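Every appliance I own now wants me to have an account. The kettle, a Joken, asked for my birthday in April. I gave it one, though not mine, and it has been wishing me well on the wrong morning ever since.

I miss the manual. My father's Hamitz radio came with 25 pages, stapled, and a fold-out diagram that never folded back in. You could lose it, find it behind the bread box, and lose it again for years. What I get today is a sticker with a web address on it, and the address leads to a search bar, and the search bar suggests I try rebooting my kettle.

Ruaridh Forsyth, who used to write manuals for Birwood, tells me he once spent 2 weeks on the sentence "Do not immerse." He is still proud of it — as he should be. I have read 300 pages of help forum since and found nothing half as clear.
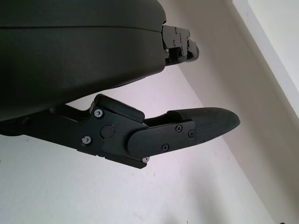
*Dark housing, one thin seam, small screw heads. Diagram not included.*

I would pay extra for paper. I would even pay for the French half, which I can't read, and which always seemed to be having a better time.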